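The Play Kitchen Corner – Photos and Notes
Jarnar Toy Room, 1273 Medrano Street, Murnville
Updated 12/20/21

Welcome to the page of the play kitchen. We opened the corner in August, and many families have asked me to write how it is arranged, so they can do something similar at home. I am not a professional in writing and English is my third language, so please have patience with me. The pictures are at the bottom of the page, after the notes.

The counter

The first thing people notice is that we have a real countertop. Most play kitchens are small and light, and the children push them across the floor. I wanted a surface that stays where it is. Faustino Rosales had a piece of gray speckled countertop left from the kitchen of his sister and he offered it to us. It took three grown people to carry it up the stairs, and we had to take the door off.

The speckles are very practical. Crumbs from real cookies (it happens) do not show until you look from the side. I wipe it every evening with a damp cloth and one time in the week with a little soap. I don't use anything stronger, as the small ones still put their mouth on everything, also on the counter.

The height was discussed a lot. Faustino wanted it lower, I wanted it higher, and we finished at 54 centimeters. For a child of three years this is good. The six-year-olds would like more, but they can kneel, and they seem to like kneeling anyway. If you build at home for only one child, I would measure to the elbow and go a little below it.

The wall behind is plain white. At first I had bought a paper with painted tiles and it looked very nice for nine days. Then it was peeled, slowly, by many small fingers. I think the plain wall is better. The colors of the toys come out more, and when somebody draws on it we paint again.

The bread

We have 13 pieces of bread. This is by far the most used group in the whole kitchen, more than the vegetables and much more than the fish, which the children find ugly. There are sandwich slices, rolls, a long loaf that comes in parts and one croissant.

The sandwich slices are of two kinds, pale and toasted. This was my idea and I am a little proud of it. When we had only pale slices, the children made sandwiches and the game was over quickly. With the toasted ones there is a before and an after. They put a pale slice in the toaster, they wait, they hide it behind their back and take out the dark one. My niece discovered this trick and taught it to all the others in one afternoon.

If you buy toy bread, look at the thickness. The very thin slices are difficult to pick up from a flat counter and the children get angry with them. The thick ones have an edge that fingers can catch. I also prefer when the crust has a different color from the face, so the child sees which way is up and where the top is.

Washing the food

All the play food is washed on the first evening of the month. We have 72 pieces in total, the bread included. I fill the sink with warm water and a small spoon of dish soap, leave them ten minutes, rub with a soft brush and put them on towels until the morning. The rolls keep water inside if they have a little hole, so please press them well. We lost one bun in this way, and the smell was something I will remember.

Wooden food I don't put in water. I wipe it and let it stand near the window.

Drawers and boxes

For the small things we use drawer boxes that stand directly on the counter. A shelf under the counter is more tidy for adults, but children forget what they cannot see. A drawer at the height of the hand gets opened every two minutes, and for a toy this is a success.

What I have learned about drawers:

Choose one with a handle that a whole small hand can go around. Round knobs come off, or they get turned until they are loose.

Put few things in it. When the drawer is full, it stops halfway and then the child pulls with two hands and the complete box comes forward.

Stand the box against the wall. It cannot slide back when the drawer is pushed in, and the push is usually strong.

Do not decide too strictly what must live inside. I wrote "SPOONS" on a label in the beginning. In the drawer there have been spoons, stones, a sock, half of a puzzle and a letter to the tooth fairy. I took the label away.

Bowls and cloths

A large bowl is the second thing I would buy, after the bread. It can be a salad, a soup, a bread basket, a bath for a doll or a hat. Ours have a wide rim, so they do not fall over when someone stirs with big enthusiasm. Take a bigger one than you think you need.

Cloths are almost free and the children use them all day. I cut old pillow covers and the good part of worn T-shirts, and a friend sewed the edges. Strong colors are easiest to find again under the furniture. They use them for drying the dishes, for covering the dough "that is sleeping", and for serious cleaning after a spill of nothing at all.

Tidying up

At the end of the session we say the tidy song (words by Bernard, who is seven, and I cannot translate the rhyme). The rule is simple: bread goes home first, then the rest of the food, then plates and tools. We start with the bread as it is what they like most, and then everybody is already moving. The adults may point but should not put things away by themselves. This was hard for me. I am a person who straightens the towels in other people's bathrooms.

It is never perfect. Some bread always sleeps in a bowl, and this is fine.

Questions I receive often

Can we bring food toys from home? Yes, but write the name under it. We have one banana without an owner since September.

Can we borrow the pieces? The single pieces no, the small picnic bag yes, for two weeks. Please count together with the child before you return it.

Is it also for older brothers and sisters? Of course. They are usually the restaurant guests, and very severe ones.

Where did you find the countertop? Ask at a kitchen workshop for the piece that is cut out for the sink. Often they give it for little money, or they are happy that it leaves.

Pictures 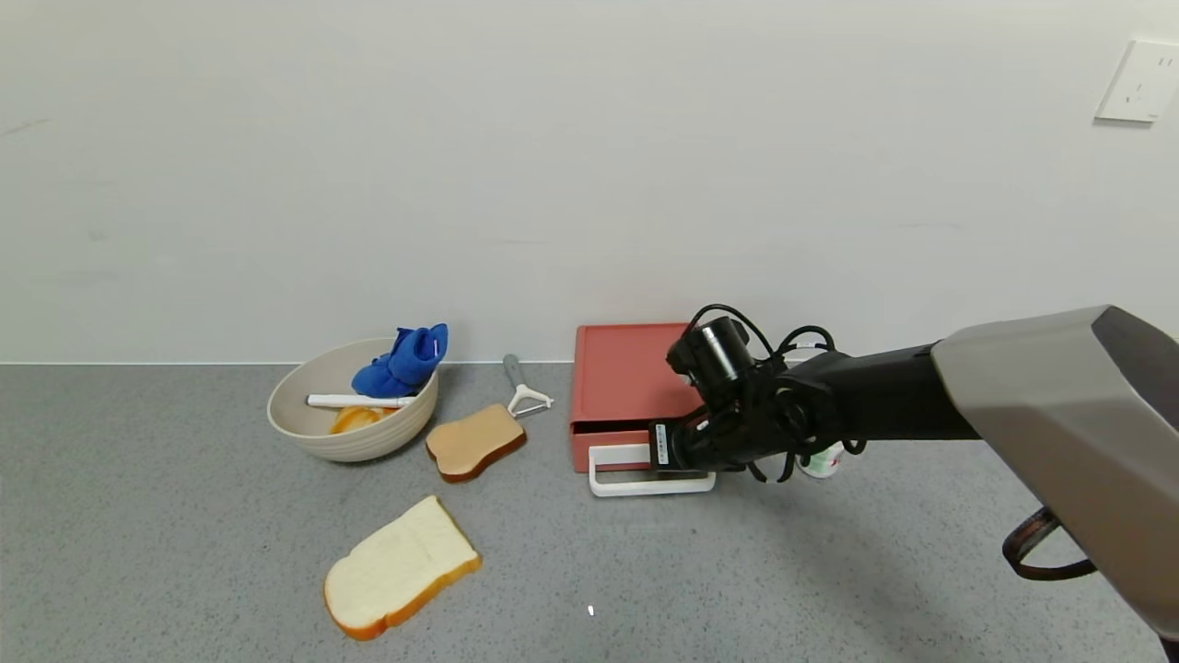 The red drawer box against the wall, with the beige bowl and the blue cloth.
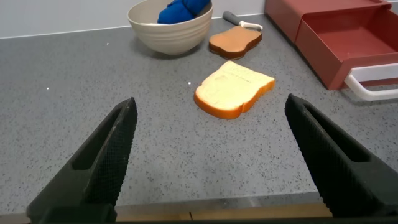
Setting the counter for a new group is a small job that I enjoy, and I do it differently from the years when I worked with a kindergarten class. In that time I made everything straight, the plates in a tower and the food sorted by kind, and the children stood before it like in a shop where you must not touch. Now I leave a game already started. Two slices flat on the counter are enough, as in the second picture, the pale one with the orange-brown crust and behind it, nearer to the wall, the darker one. A child who comes in sees that somebody was making toast, and continues. I leave free space around the bread too, so there is place for a plate, for elbows and for the arguments about who is the cook.

For the spring I would like to add a second bowl, smaller, and some kind of toaster that does not have a cord painted on it (they try to plug it in). If you have play pots that are not used anymore, we take them with pleasure, also with scratches. Pans with long handles we have enough. What we miss is lids. You can leave things in the crate beside the stairs when the door is open, and please put a paper with your name so I can say thank you.

More pictures will come when the winter group has finished and I have asked all the parents for permission. The page of the building blocks is still the old one, I know. I will renew it after the holidays.

Toy Room main page – Opening hours – Borrowing – Play Kitchen – Building Blocks – Dress-up Trunk – Contact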